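Tremascombe Gallery: Baskets, Trays and Where Things Live

Welcome to the February page, and do make yourself a cup of tea before you start, as I have gone on a bit this time. The subject is baskets, and more particularly baskets with dividers in them, which I have come to love more than is sensible. I used to be a drawer person. Everything went into a drawer, the drawer was pushed shut with a hip, and if you wanted the scissors you tipped the whole lot out on the bed. Then I came home from the Prolitstead market with a divided basket under one arm (and a bag of plums under the other, which did not survive the bus) and the drawers have been emptying ever since.

There are now almost 20 baskets in the house, counting the ones inside other baskets. I've written a few lines for each part of the collection, mostly where it came from, what it's good for, and what I'd do differently. Click on any of the small pictures for the large version, and use the arrows if you'd like to wander through in order.

1. The hall shelf

The long shallow one from Andau, which lives by the front door and takes gloves at one end and post at the other. It was meant to be the other way round, but the gloves won. I like a shallow basket in a hall, as you can see the bottom of it from the stairs and know at a glance if your keys are there. The weave has gone a little soft at the corners after so many winters of wet wool, and I must say I think it looks better for it.

2. Bread and napkins

A round one, lined with an old tea towel that I hemmed myself, not very straight. It comes out for soup evenings and goes back on top of the cupboard afterwards. Crumbs do get into the weave! A dry pastry brush is the best thing I've found for them, and then a good tap upside down over the back step.

3. Wool, and more wool

The deepest basket in the house, a Cormier, bought with birthday money and worth every penny. It holds 8 good fat balls with the lid on and rather more with the lid resting on top and pretending to be on. I tried putting dividers in this one as well, cut from stiff card, and took them out again within the week. Wool wants to be heaped, I think, and who am I to argue with it.

4. The sewing things

Two small trays that sit side by side on the windowsill, where the light is good until teatime. Buttons in the left, reels in the right. Anything with a point goes in a tin with a tight lid, after a bare foot and a darning needle met one morning. If you're starting from nothing, small trays like these are a kind way in, quick to fill and quick to put right when you've filled them badly.

5. Odds and ends, with dividers

Now we come to my favourite kind, the brown woven basket with darker brown dividers, for all those bits that don't belong to any proper family. One compartment has a grey and white flat something in it, the one beside it a yellowish flat something, and there's a stretch of bare bottom still going begging, which I find a very hopeful sight. The needle-nose pliers with the yellow and black handles are out on the marble-patterned top, and I do think brown weave looks handsome against that grey-brown veining.

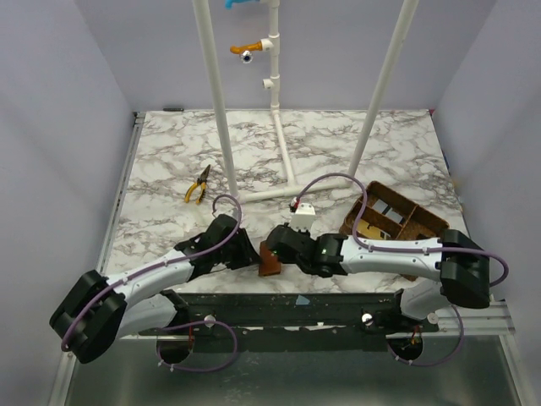
A few notes on choosing and keeping them

Measure the shelf first, and then measure it again with the door shut. I have been caught out by a hinge more than once, and one perfectly nice basket went to live in the greenhouse because of it.

Dividers that lift out are handier than fixed ones if your belongings change with the seasons, as mine do. Fixed ones stand up better to heavy things. Leave one compartment free if you can bear to, for whatever comes home in your coat pocket next.

For dusting, a soft paintbrush gets into the corners. Keep woven baskets away from the radiator, or they turn brittle and start shedding little splinters on the carpet. If one gets damp, stand it on its side somewhere airy for 2 days before you put anything back in.

The next page will be jars and tins, and I have already started washing the labels off.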